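From: Ottilie Aebischer
To: Andamstead Neighbors list
Date: June 2019
Subject: Re: Storage swap, and the shelf question

Walid Nasrallah wrote:
> I have 37 jars in my pantry and can find paprika in none of them.
> Before I drive out to Korkanine and spend real money on shelves,
> does anyone have a system that survives contact with a family?
> Also, is the swap table still on for the end of June?
> Walid

Walid,

The swap is on, same hall, doors at 2. Tamer Yammine has the key, or had it when I last asked.

As for a system, I have had several. The labels lasted until my son refilled the cumin with cinnamon, which gave us a very memorable lentil soup. Then came the rotating rack, which rotated beautifully and threw a bottle of vinegar behind the stove. What has held up so far is dull: everything we use weekly sits at eye level, everything else goes in a basket, and the basket gets emptied onto the table twice a year while we all look ashamed.

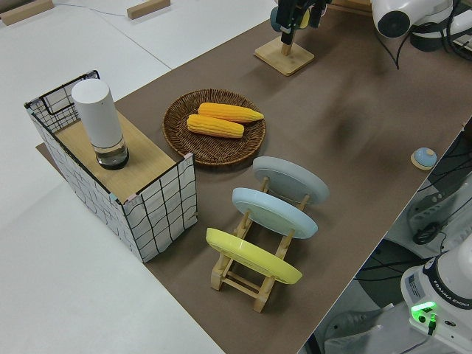
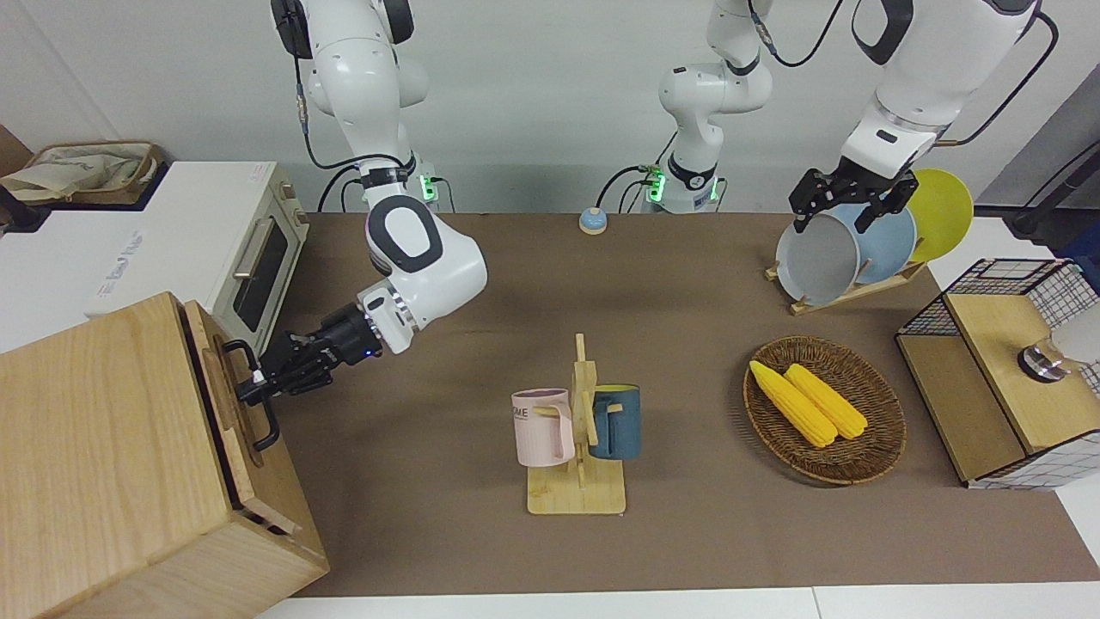 Measure the shelf before you buy anything. I know you know this. I knew it too, and I own four bins that are half an inch too deep for the only cupboard they were meant for. They will be on the swap table, and I will deny they're mine.

Skip the matching jars as well. Rami Qaisi bought a full set and now keeps the original packets in a drawer, so he can remember how long to cook the rice. He has two pantries — one for guests and one for dinner.

If you still want shelves after all that, go to Korkanine on a weekday and bring someone who can lift. The flat packs are heavier than they look and the parking lot slopes.

And check behind the flour for the paprika. Mine was there for most of a year, next to a second paprika I'd bought to replace it.

Ottilie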